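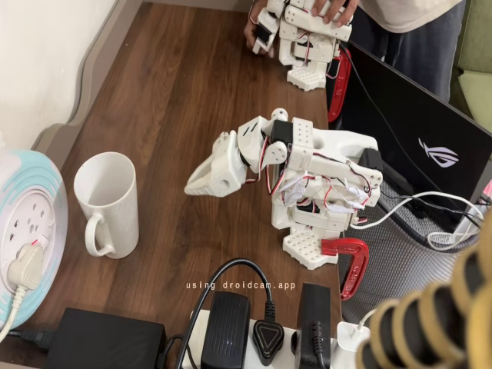 A white mug on a dark brown wooden desk.

Clostside Trail Network Opens Walking Route Between Hadier and Nedelcu

New marked path gives independent travelers a way to cross the upland on foot, with simple lodging along the way

HADIER, Dec 10, 2022 — The Clostside Trail Network today announced the opening of the Gitier Way, a 91-mile walking route that links the river town of Hadier with the fishing port of Nedelcu. The route is divided into 14 stages and is open to walkers at no charge.

The Gitier Way follows old livestock tracks, farm lanes and short stretches of back road. It replaces an unmarked crossing that appeared on older maps but had become hard to follow in several places, mainly in the forest above Gitier. Walkers who wanted to make the trip in the past usually hired a driver for the middle section or turned back at the reservoir.

"People have been asking us for years how to get from the river to the coast without a car," said Laurinda Vilela, route manager for the Clostside Trail Network. "We could tell them which farms to ask at, and that was as much as we had. Now there is a marked path, a printed guide and a bed at the end of each day."

The trail is marked in both directions with yellow and blue paint on posts, walls and trees. The network placed 1,423 markers between Hadier and Nedelcu. At road crossings and in villages, the paint marks are supported by metal signs giving the distance to the next overnight stop.
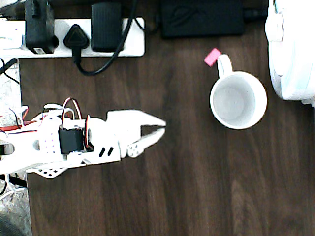 The Route

The first three stages leave Hadier by the old toll bridge and follow the east bank of the river. The ground is level and the villages are close together, and walkers who want a shorter trip can return to Hadier by local bus from any of them.

Stages four through nine cross the upland. This is the quietest part of the route, with long gaps between shops. The path climbs through oak woods to the village of Gitier, which gives the trail its name, and then stays on open pasture for most of two days. There is no public transportation on stages six and seven. Walkers should carry food for both days and fill water bottles at the spring below Gitier church. The next reliable water is at the shepherds' house at the end of stage six.

Stages 10 through 14 descend to the coast. The path passes the salt ponds, crosses the estuary by a footbridge and enters Nedelcu along the harbor wall. The footbridge closes in high winds, and an inland detour is marked with the same yellow and blue paint. The detour adds 2 miles.

The high point of the trail is on stage seven. Snow can lie there until March, and the network asks walkers to check conditions with the Hadier office before starting the upland stages in winter.

Places to Stay

Each stage ends at a village or farm with at least one place to sleep. Most are family homes with a room or two set aside for guests. There are also small bunkhouses at Gitier and at the reservoir, both run by the network. Bunkhouse beds come with a mattress and a blanket. Walkers should bring a sleeping bag liner and a towel.

Family hosts provide dinner and breakfast and will pack a lunch if asked the evening before. Rates are set by the hosts and listed in the guide. Payment is in cash at all upland stops. The last cash machine before the coast is in the square at the end of stage three.

Reservations are needed for the upland stages and recommended elsewhere. Camping is allowed beside the bunkhouses but is not permitted on pasture or in the forest.

Traveling Alone

The network expects many of the people on the Gitier Way to be walking by themselves. Hosts will call ahead to the next stop on request, so that someone knows a guest is on the way and when to expect them. The service is free.

Jarmo Saarinen walked the full route alone before the opening and wrote the stage notes for the guide.

"I had read that the upland was empty and that strangers weren't welcome there," Saarinen said. "I was given coffee at nearly every gate. The dogs are loud, and you should let the shepherd see you before you get close to the sheep. Apart from that I had no trouble. The hard day is stage seven, and it's hard on account of the climb."

Mobile phone coverage is good along the river and the coast. It is poor between Gitier and the reservoir. The guide lists the farms on that section that have a landline and have agreed to let walkers use it.

Guide and Stage Cards

A printed guide to the Gitier Way is on sale at the network's offices in Hadier and Nedelcu. It contains a map of each stage, a list of hosts with telephone numbers, and bus timetables for both ends of the trail. Walkers can also pick up a free stage card, which hosts will stamp at each overnight stop. A completed card can be shown at the Nedelcu office for a certificate — the stages can be walked in any order and over as many trips as needed. 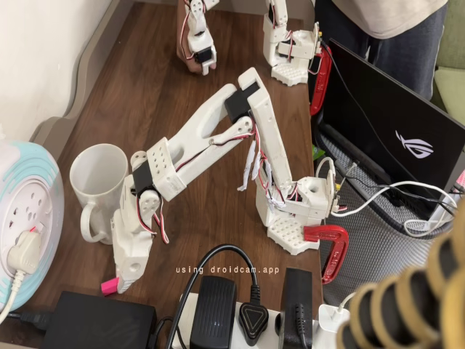 Getting There

Hadier has a train station on the main valley line, a short walk from the toll bridge. Nedelcu has no train service. Buses connect the harbor with the valley line twice a day, morning and late afternoon, and the afternoon bus continues to Hadier. Luggage can be left at the Hadier office during opening hours by walkers who plan to return there.

About the Clostside Trail Network

The Clostside Trail Network marks and maintains walking routes in the country between the Hadier valley and the coast. It works with landowners, village councils and local hosts, and runs visitor offices in Hadier and Nedelcu.

Media Contact
Laurinda Vilela
Route Manager, Clostside Trail Network
Hadier Office, Toll Bridge Road

Filed under: Travel News, Walking & Hiking, Independent Travel

© 2022 Clostside Trail Network. All rights reserved. | Contact | Back to top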